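3.2 Why people stop seeing their floors

I came to this part of the study through my aunt, of all people. She'd had new flooring for years and couldn't tell me what color it was! So when Yupin Wannasri and I put together the home interviews in June, I snuck in a question about it: sit in the kitchen, close your eyes, and tell me what's under your feet.

We asked 60 people in Jevska and Grovik, all of whom had lived in the same place for at least 10 years. I figured they'd ace it. They did not. Plenty of them gave me the floor from a previous home, and one man described his sister's (he was very sure about it, and pretty annoyed when he opened his eyes). Folks who did the cleaning themselves did a lot better, and they remembered odd things, like where the crumbs collect or which corner squeaks.

Samran Mahawong thinks this is mostly about attention during chores, and he may well be right. My own hunch leans more toward touch and sound, but our questions weren't built to pull those apart, so I'll leave it there for now. Pattern mattered too. Plain floors came back as "brown, I guess," while people with stripes or zigzags usually got the shape right and then made a mess of the colors. Chevron floors like the one in Figure 4 were the ones I enjoyed most, because people kept drawing them in the air with a finger.

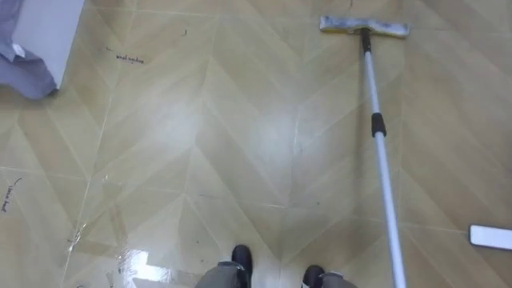
Figure 4. Chevron vinyl floor in beige and tan, with a flat mop.

3.3 Scoring the answers

Yupin and I each scored every answer on our own, then compared notes over a very long lunch. Where we disagreed, Samran got the deciding vote.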